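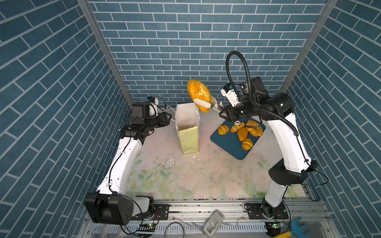
金橙色的椭圆面包,外面一层酥酥的糖壳

三月份搬完家以后,我有好一阵子没好好吃早饭。厨房里的东西拆了一半,锅在,锅盖不知道塞到哪个箱子去了,于是每天早上都是站在水池边上喝一杯牛奶,啃两口饼干,然后出门。后来有一天下班绕了条路,路过一家叫Bassey的小面包房,玻璃柜最底下那一层放着几个糖皮面包,就是我们小时候在学校门口买的那种,圆鼓鼓的,上头一层黄黄的酥皮,砂糖粒粘在上面,一咬就往下掉渣。我站在那儿看了好久,店里的人大概以为我在挑,其实我在想,上一回吃它是什么时候呢?想不起来了。

所以今天就想跟大家聊聊糖皮面包。先打个招呼,我不是什么专业烘焙的人,家里的烤箱也很普通,这篇里面一半是做法一半是闲话,着急看做法的朋友可以直接往后拉,愿意听我唠叨的呢,就泡杯茶慢慢看。

我们那边管它叫“糖皮包”,隔壁县的同学叫“酥头”,后来上大学认识的人里头,还有叫“掉渣面包”的,我觉得最后这个叫法最贴切。每个地方的样子也不太一样。我们那儿的是圆的,我先生老家那边是长椭圆的,两头略尖,像一只小枕头,酥皮从这头盖到那头。为了圆的正宗还是长的正宗,我俩刚结婚那会儿还真争过(别笑,新婚的人什么都能争)。现在我两种都做,圆的给自己,长的给他,烤在同一个盘子里,出炉了谁先伸手谁先挑。

说说小时候那个。我们小学门口有一条斜坡,坡底下有个卖早点的铺子,门脸特别窄,夏天热得人不愿意往里走,冬天就全都挤在里头不肯出来。糖皮包放在一个盖着白布的大竹筐里,要的时候老板娘掀开一角,用夹子夹出来,拿一张薄薄的纸一包。那张纸我印象特别深,半透明的,油一浸就变成深色,走到教室门口的时候纸底下已经积了一小撮糖渣。我那时候的吃法是先把酥皮一点一点抠下来吃掉,剩下光秃秃的面包揣在书包里,等到第二节课下课饿了再吃。我妈洗书包的时候总能从夹层里倒出来一把渣子,她说这个书包早晚要招蚂蚁。后来真的招了,这个事情她到现在过年还要讲一遍。

再大一点,学校搬了,铺子也关了。中间很多年我都没怎么想起它。外面的面包越来越漂亮,奶油的、夹心的、一层一层起酥的,名字也越来越长,有时候我要对着标签念两遍才敢点单。好吃是好吃的,我也很爱吃,可是早上起来迷迷糊糊想往嘴里塞点什么的时候,脑子里冒出来的常常还是那种简简单单、有点甜、有点干、要配着热豆浆才咽得下去的东西。

Bassey那天我买了三个。一个在路上吃掉了,一个晚上给了我先生,还有一个放到第二天早上,放进小烤箱里烤了一下,酥皮又硬挺起来,配一杯浓一点的茶,吃得我心满意足。从那天开始我就动了自己做的念头。

可是真做起来,头几回都不太像样。

第一回的问题出在酥皮。我照着一个老配方,黄油、糖、面粉搓成团,擀开了盖在面团上面。烤出来一看,酥皮全都滑到了边上,像帽子戴歪了,中间露出一大块光面。我后来琢磨,应该是黄油化得太厉害,那天厨房里29度,我还把黄油放在灶台边上软化,软着软着就成了一摊油。这样的酥皮进了烤箱,哪里还站得住。

第二回我学乖了,黄油只软到手指按下去有一个坑,酥皮搓好以后还包上保鲜膜在冰箱里放了一会儿。这回倒是没滑,可是面包本身又不行了,又矮又实,掰开来里头紧巴巴的。我先生很给面子,吃了一整个,然后说:“挺顶饱的。”我一听就明白了,哈哈。

问题在发酵。刚搬来的时候屋子朝北,春天的晚上还凉,我按着以前在老房子里的时间来,面团根本没发够。以前那个厨房小,又闷,面盆往灶台上一搁就涨起来了。新厨房大是大,到处都透风,面团跟我一样,还没适应呢。后来我是这么解决的:烤箱不开火,底下放一碗热水,把面盆放进去,关上门,中间换一次热水。什么时候算好,我现在已经不看表了,就看它有没有胀到原来的两倍样子,手指头沾点面粉戳一个洞,洞不怎么往回缩,就差不多了。

第三回,酥皮没滑,面包也发起来了,结果我把糖放少了。我总觉得现在大家都讲究少糖嘛,就自作主张减了一半还多,烤出来颜色发白,味道也淡淡的,吃着像一个没睡醒的馒头。酥皮里的糖真的减不得太狠,它不光管甜,也管那个脆。你要是想少吃点糖,我的建议是少吃半个,别去动酥皮。

到第四回,总算有点小时候那个意思了。我端着盘子在厨房里转了一圈,家里又没有别人,只好打电话告诉我妈。我妈回了一句:“皮再厚一点。”

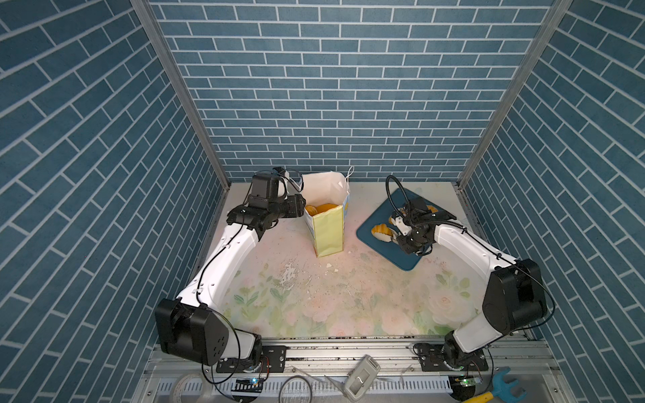
我妈这个人对吃的要求是很高的,夸人却很省。她说皮要厚,那就是真的要厚。我又试了两次,把酥皮的量加上去,擀的时候也不擀那么薄了,用手掌按一按就盖上去,边上不整齐也不管它。效果好得出乎意料!烤的时候表面会自己裂开,裂缝里露出一点点面包的浅色,边上的酥皮粗粗拉拉的,糖粒亮晶晶,真是比擀得平平整整的时候好看多了。

好,下面说做法。我尽量写得细一点,有些地方啰嗦请多包涵。

先说面粉。我试过好几种,现在固定用一种叫Testora的高筋粉,是在小区外面的杂粮铺子里买的,散装的也有,袋装的也有。它吸水比我以前用的那种要多一些,所以第一次用的时候水不要一口气全倒进去,留一小口,看面团的样子再加。不用特意去找同一种,手边有什么高筋粉就用什么,只是每换一种粉,都得重新摸一摸它的脾气。我以前不信这个,换了粉还是照老分量倒水,结果揉了一手的浆糊,洗都洗不掉,连水龙头上都是。

面团里面就是面粉、牛奶、一个鸡蛋、一点酵母、一点点盐,再加20克糖和一小块黄油。牛奶我会稍微温一下,手背碰着不凉就行。除了黄油以外的东西全放到一起,先拿筷子搅成絮状,盖上布放10分钟再揉,这一步别省,放过的面团好揉得多,胳膊会感谢你的。然后开始揉,揉到表面没有疙瘩了,把软化的黄油加进去接着揉。加黄油的那一会儿会特别狼狈,面团滑来滑去,好像前功尽弃了,别慌,继续揉,慢慢它就把油吃进去了,变得又软又滑,摸着像耳垂。

有揉面机的朋友当然可以用机器。我有一台Jitent的,朋友搬家不要了转给我的,声音很大,晚上不敢开,怕楼下的邻居来敲门。所以我基本上是周末白天用机器,平时晚上就手揉。手揉也有手揉的好处,我有时候在单位受了点闷气,回来揉一团面,揉完了气也就散得差不多了,还能省下一顿唠叨,我先生对此非常支持。

揉好了去发酵,前面说过了,不再重复。发好以后倒出来,按几下把里面的大气泡按掉,分成几份,每份滚圆,盖着歇一会儿。这个歇一会儿的工夫正好做酥皮。

酥皮很简单:黄油软化,加糖,搅到颜色变浅一点,再加一个蛋黄,最后放面粉。面粉里我会掺一勺奶粉,香很多。如果喜欢颜色深一点、黄一点的,蛋黄可以多放一个,烤出来是很漂亮的橙黄色。拌到没有干粉就停手,别来回揉,揉多了会硬,咬起来像饼干,就不是那个掉渣的感觉了。然后包起来放到冰箱里,等它变得可以捏成形。

要做圆的,面团再滚一次圆就好。要做长的,就把面团擀成一个椭圆片,从长的那一边卷起来,收口捏紧朝下放,两头稍微搓细一点。我先生说他老家的要搓得再尖一些,我搓了几次都觉得烤出来那两个尖会焦,就没听他的,现在是稍微圆一点的椭圆,他也吃得挺高兴。

酥皮从冰箱里拿出来,分成小份,夹在两层保鲜膜中间按成片,厚薄差不多就好,然后揭下来盖在面团上,用手掌轻轻拢一下。最后一步是沾糖:盘子里倒一点粗砂糖,把面包倒扣过来,酥皮那一面往糖里轻轻压一压。一定要用粗的砂糖,细的进去就化了,烤完看不见糖粒,也少了嘎吱嘎吱的口感。

然后第二次发酵。这里要注意,二次发酵不能太热,太热了酥皮里的黄油会先化掉,我第一回的教训就在这里,不过那次是从头就错了。放在厨房里盖上一个大盆,让它自己慢慢长,看着胖了一圈就可以预热烤箱。

烤的时间每家烤箱都不一样,我家这台偏热,中层,上下火,最多20分钟就得拿出来。后半段最好站在旁边看着,酥皮上色很快,前一分钟还是浅黄,转身倒杯水回来就深了一层。我有一回接了个电话,是快递问我门牌号的,新小区的门牌排得乱七八糟,我给他解释了半天,等回到厨房,那一盘已经成了咖啡色。苦是不算苦,就是卖相差了点,我切成片抹上果酱,分了两天早上吃完了。

出炉以后要移到架子上晾着,别闷在烤盘里,底下会返潮。刚出炉的时候酥皮是软的,很多人第一次做会以为失败了(我也是),等凉下来它自己就脆了。最难的就是这个等。满屋子都是黄油和糖的味道,你让我等它凉透,我做不到,一般都是先掰一个解解馋,烫得两只手倒来倒去,剩下的再规规矩矩等着。

关于保存,也有朋友问过我。当天吃最好,这个没有什么可说的。吃不完的装在有盖的盒子里,第二天酥皮会变软,用小烤箱低温烘几分钟能救回来大半。放冰箱冷藏最不好,面包会变得又干又硬,冷冻反而可以,一个一个包好冻起来,前一天晚上拿出来放着,早上烘一烘,跟新的差不太多。我现在就是周末做一盘,自己留几个,剩下的冻上,平日里早上比以前从容多了,也再没有站在水池边上啃过饼干。

配什么喝呢?小时候当然是豆浆,而且要是那种装在搪瓷缸子里、上头结一层皮的。现在我多半配茶,红茶浓浓地泡一壶,什么都不加,糖皮包本身已经够甜了。天冷的时候配热牛奶也很好,但是我劝你不要把面包泡到牛奶里去,酥皮一泡就没了,多可惜啊。我先生就要泡,每次都要泡,杯子底下沉着一层糖渣,最后拿勺子舀着吃,他说这才是精华。一个家里总有这么些说不通的地方,由他去吧。

前阵子趁着天气好,我们骑车去了一趟Garnell,就是河那头的旧集市,听说那里有人还在用老式的铁盘烤东西。糖皮包没找着,倒是买到了一种撒芝麻的小饼,还有一罐特别粗的砂糖,颗粒比超市里的大一圈,回来试着沾在酥皮上,烤完一粒一粒站在那里,咬起来特别过瘾,就是有点费牙,给老人家吃的话还是用普通的粗砂糖吧。那个集市下午就陆续收摊了,想去的朋友尽量赶早,吃的摊子都在靠桥那一边,另一边是卖花盆和旧家具的,我在那儿又看中了一只小矮柜,被我先生硬拉走了,他说家里的箱子还没拆完呢。

他说得也没错,到现在还有两个箱子堆在阳台上。锅盖倒是找到了,跟冬天的被子裹在一起,也不晓得当时是谁装的箱(多半是我)。

下次我想试试夹馅的。我妈说她们小时候有一种里面包红豆沙的糖皮包,过节才有得卖,比普通的贵。我没吃过,光听她讲就觉得好吃。豆沙我打算自己煮,少放点糖,加一点点陈皮。要是做成了就写上来,做不成也写,反正我做坏的东西大家也不是第一次看了。你们那里管这种面包叫什么?是圆的还是长的?给我留言说说吧,我特别想知道,顺便也好让我先生看看,到底是哪一种多!

分类:灶台边的日子 | 标签:糖皮面包,早餐,家常烘焙,小时候的味道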